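1/ Wrote up our grasp selection result this week, so a thread on the method. Short version: we stopped asking the network to pick the best grasp and asked it to throw out the bad ones. It works better on awkward shapes. Details below, including the parts that don't work.

2/ Background. The project is called Vorunum. It's a simulation pipeline for picking up single objects with a multi-finger gripper, using a wrist view and the joint positions. No force sensing in this version. The code started life at Plulham as a benchmark for boxes and bottles and still has some of that in its bones.

3/ Boxes and bottles are a poor test. You can close on the middle of almost any of them and lift. So the object set for this round is mostly toys and models: things with wings, handles, legs, gaps and thin parts. 54 objects, none of them used in training.

4/ The usual approach is to sample a lot of candidate grasps, score each one, and run the top scorer. We did that first. The scores bunch up near the top and the order among the top few is close to noise. On a mug it doesn't matter. On a model plane it does.

5/ What we do now: sample 1000 candidates per object. A small network looks at each and predicts one thing, whether the object will shift by more than a set amount in the first moments of contact. If yes, the candidate goes. We call this the Triệu filter, after the meeting room where it was first drawn on the wall.

6/ After the filter we keep 40 at most. Those get a short rollout in the simulator, with friction and mass varied each time. The one that survives the most variations is the one we run.

7/ So the learned part is small and the simulator does the rest. That's slower. I know. If you need an answer in milliseconds this is the wrong method for you.

8/ Training labels come from the simulator too. We place the object, close the fingers, and record how far it moved before all the contacts settled. No human labelling anywhere. The shift threshold is the one number we had to tune by hand, and we tuned it on the training objects only.

9/ Results. Against plain top-score selection, the filter plus rollouts drops fewer objects in every category we tried. The gap is small for solid, chunky shapes and widest for open frames and anything with flat parts sticking out sideways. The full table is in the write-up.

10/ Ablations, since someone will ask. Rollouts without the filter: nearly as good, but far slower, as you end up simulating a lot of hopeless candidates. Filter without rollouts: fast, and only a bit better than the baseline. You want both.

11/ We also tried a bigger network for the filter. No change worth reporting. We tried giving it 2 views instead of one. That helped with tall objects and did nothing for flat ones. The released version uses one view to keep things simple.

12/ Failure cases. The most common is a finger going into a gap instead of closing on a surface. The filter passes these because the object hardly shifts at first contact. Then the lift starts and the finger is bearing on one thin strut, and the object swings.

13/ The second is occlusion. Once the gripper is close, its own fingers cover the part of the object you'd most like to see. We don't fix this. The candidate is chosen from further back and the close view is only used to check that nothing has gone badly off.

14/ The toy spaceship is the object I use for checking both of these. Dark green strut cockpit with openings through it, green wings, a second pair of flat black wings under them, black fins on top. In this render the middle finger is up against the lower opening and overlapping the struts, with dark grey fingers in front of dark parts on brown wood.
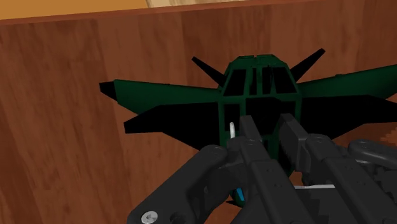

15/ Things I'd treat with care. All of this is simulated. Our contact model is stiff and treats every object as rigid, so a bendy plastic wing behaves like a solid one. Expect the numbers to drop on hardware. I don't have a good guess at how far.

16/ The object set is also our own pick, and it leans towards shapes where we expected the old method to struggle. On a set of plain household things the gain would look a lot smaller. We say so in the write-up.

17/ Next job is a second check for the gap problem. The plan is to predict which surface each finger ends up on, and reject anything where a fingertip has no surface behind it. First version should be in by May if the labels come out clean.

18/ Code, object list and the trained filter are on the Nundonano page. The rollouts run on a normal desktop, just leave it going overnight for the full set. If you try it with a different gripper, please send me the failures as well as the successes. The failures are more use to me at the moment.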